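Sendico resets two-arm key cell at Kirkivel site

Sendico has returned its two-arm key-handling cell at Kirkivel to service after a maintenance stop in February. The cell had logged 364 hours since its last inspection, and grip faults on the right arm had climbed to 15 in the final week of running.

Technicians replaced the tape on the right gripper's fingers, checked the camera mounts on both wrists and re-zeroed each arm. The cell works at a wall board with four adhesive hooks set in a slightly descending row. Small keyrings are the hardest item in the set – the fingers have to close on thin metal without pulling the hook off its base.

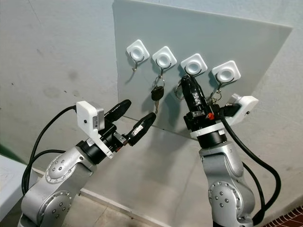 Hook positions and cable routing

The hook coordinates were taught again from scratch, a job that took 275 minutes. Lenport, which supplies the control software, now stores a separate approach angle for each hook. The camera cables run down the outside of the arms with enough slack for full wrist rotation.

Tannous, the service contractor, will inspect the finger tape every 7 days and replace it when the edges lift. Hook adhesion is to be checked at the same visit. A second board is on order, with delivery expected in the spring.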